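Claim advice – car door opened on me, insurer offering 800

pannier_pete
Hi all, long time reader, first post. Back in January a driver opened her door on me outside the Plutatis garden centre. Broken collarbone, bent forks, three weeks off work. Her insurer, Walent, rang before I was even out of the sling and offered £800 to settle the lot. Do I take it? I've got a physio bill coming and the bike was a Cikitz tourer I'd only just finished paying off.

slowlane_sue
Don't sign anything yet! Once you accept a full and final offer you can't go back for the physio. Mine came in low as well and we ended up at £3000 after I sent the medical report. Took ages, mind.

gravelgoat
Not sure I agree with Sue. If the shoulder's healed and the bike can be fixed, a quick payment has its merits. I dragged mine out and the stress wasn't worth it. Depends what your GP says.

pannier_pete
It still clicks when I lift my arm, so no, not healed. I'm sat at the table tonight going through receipts, snacks out, could be a long one. 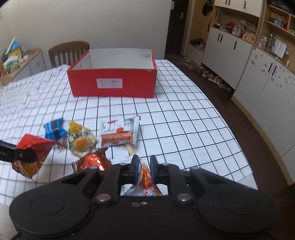

3 replies since your last visit

slowlane_sue
If it clicks, get it looked at before you talk money. I used Begoña Olmedo at Iglesias – very patient, and she explained the fees before I agreed to anything.

gravelgoat
Fair enough, I'd missed that it was still bothering you. Wait, then. Did you get the driver's details and any witnesses?

pannier_pete
Got her details, plus a bloke from the bus stop who gave me his number. I'll ring Iglesias in the morning and tell Walent they'll have to wait.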